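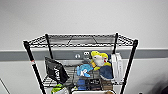 Jun 21, 2023
By the Grekbridge test room

Restart checklist, pick-and-place arm, after the gripper fault

The arm runs Barnovus control software with a Fuvenia gripper. At cycle 369 the gripper closed on a soft toy, reported that it was open, and the arm carried on to the next pick with the toy still held. It pushed against the edge of a bin until the stop button was pressed. No injury. The checks below were done with the arm powered down unless the comment says otherwise.

1. Stop button cuts power to arm and gripper
FAIL. Arm stops. Gripper keeps its grip, as it did on the day. It is wired that way so that it doesn't drop things, but the label on the button says "all power". Change the label before restart.

2. Gripper fingers, plate and fixings
PASS. No cracks. One screw under the plate was a quarter turn loose and has been tightened.

3. Open/closed sensor
FAIL. It reads "open" when the left finger is pressed inwards by hand. Repeated six times, wrong on 4 of them. The sensor lead has rubbed where it passes the wrist joint -- new lead ordered.

4. Cables clear of the arm's reach
FAIL. There is white cable lying loose where the arm works, and more on the floor.

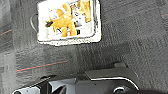

Any cable that has to stay must be clipped down and marked on the floor plan. Loops are the worst, as a finger can hook one and the software will treat it as a good pick.

5. Force limit
FAIL. The limit was still at the value used for boxed goods. Reset to the soft goods value. This one needs the arm live, so two people were present, one at the stop button.

6. Shelves and bins within marked positions
PASS with comment. Positions are fine. Light items should go no nearer the edge of a bin than a finger's width, and nothing goes on the top shelf during a run.

7. Fault log saved
PASS. Copied to the shared drive under Mạch, folder June. The log only holds about 2,000 lines, so copy it before anything is restarted or the fault will be written over.

8. Door shut and sign up
Not checked. Do this on the day of restart.

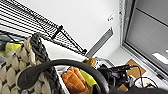 Solange Delorme: I would not sign item 5 as fixed just because the number has been changed. The same limit went back to the boxed goods value after the last software update, and we only noticed by chance. Please add a check of it to the start-of-day sheet.

Added to the start-of-day sheet, line 3. Arm stays locked off until items 1, 3 and 4 are passed and initialled.

Last updated: item 5 comment added, items 1, 3 and 4 still open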